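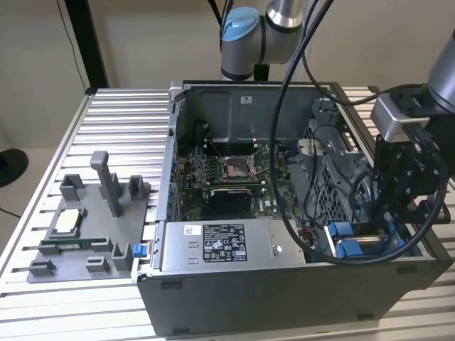
A desktop tower on its side with the panel off, power supply along the near edge, blue drive carriers at lower right.

I have owned a lot of computers and I have only ever loved the ones I could open.

I was thinking about this on Friday, when I was supposed to be doing my invoices and was on the living room floor with a screwdriver between my teeth. The machine was an old gray office tower I bought from a school surplus sale, and it had stopped turning on. My husband suggested (kindly, from the couch) that maybe it was time to let it go. I said I'd just have a quick look. You can guess how the invoices went.

But look at the inside of one of these things! Lay it down flat, take the side off, and there's a whole little town in there. The power supply is a big plain silver box with a label full of tiny print and symbols that I have never once read all the way through. The board is green, the way boards used to be before somebody decided they should be black and glow. And then there are the blue bits. If you ever worked in an office with towers like this, you know about the blue bits. On a lot of those machines blue means "go ahead, this one's for you." Blue latch, blue handle on the drive carrier, squeeze it and out it comes, no tools.

I think that's one of the most considerate things anybody ever did with plastic. Somebody sat in a meeting and argued for a color so that a person like me, who had never opened a computer in her life, would know where to put her hands.

And I was that person. My first job out of college was at a billing company called Endedum, where I answered phones, and the woman who looked after our computers was Fiorella Zuccaro. She had 232 towers to keep running over two floors and no patience at all for people who said they weren't technical. When my hard drive started making a noise like a coffee grinder, she walked over, set the case on my desk, popped the side off and pointed. "Blue," she said. So I squeezed the blue. The drive slid out into my hand and I felt like I'd delivered a baby.

After that I hung around. I learned to push memory into its slot until both ends click, and that it takes a lot more force than feels polite. I learned about the processor socket too, with its little metal frame that swings up, and why you should hold your breath when it's open and empty. It's the one part of the job that still scares me. Everything else in a desktop can be handled like a casserole dish, but an open socket gets treated like an eyeball.

Now compare that with the laptop I'm typing this on. It's a Zarkolden, it's very thin, and it's a pleasure to carry around, I'll give it that. The memory is soldered down. The battery is glued. Last August the battery began to swell so the trackpad wouldn't click, and I took it to the repair counter at Cattaneo, where a very nice young man told me that replacing it meant replacing the whole top half, keyboard included, and that for what it would cost I might want to look at the new model. There was nothing wrong with the keyboard! I liked the keyboard, I'd worn it in.

I paid, by the way. I grumbled all the way to the car, but I paid.

People tell me this is the price of thin, and I believe them up to a point. You can't fit a drive cage and a fat power supply in something that slides under a door. What I don't buy is that it explains the desktops. My sister-in-law has a Denen, one of those small white cubes that sits behind the monitor all its life and never goes anywhere, and it's sealed up as tight as my laptop. Who was that for? She has never lifted it except to dust. It could be three times the size and she'd find out about it from me.

I know most people don't want to open their computer. My mother doesn't, and she'd sooner open the gas meter. But she does have a nephew, and a neighbor, and a shop on the corner of her street with a hand-lettered sign in the window, and all of them could keep her going for years if the thing would let them in. When you seal the box, you're locking out everybody she might have asked for help.

There's a fair argument on the other side, and my husband makes it often. Old towers are ugly. They hum. They drink electricity next to a modern machine, and the dust you find inside is enough to knit with. Wires run every which way over the board, there's always one you can't account for, and you will skin a knuckle on the edge of that metal case. All true. I've got the Band-Aid on right now.

I'd still like the middle ground, and I don't think it's so much to want. Give me a drive and memory I can reach with an ordinary screwdriver. Put the battery in with screws. Sell me the fan by itself for the next ten years, and print the part number on it where I can read it without holding my phone flashlight in my mouth. And please bring back a color! It doesn't have to be blue, though I'm attached to the blue.

Anyway, the tower. I took out both sticks of memory, wiped the contacts, put them back in each other's slots, unplugged every cable I could find and plugged it in again. Then I held down the power button for no reason except that Fiorella always did. Two beeps, a pause, and the fan came on.

I still don't know which of those things fixed it. It's under my desk with its side panel leaning against the wall, and the invoices are going out on Monday.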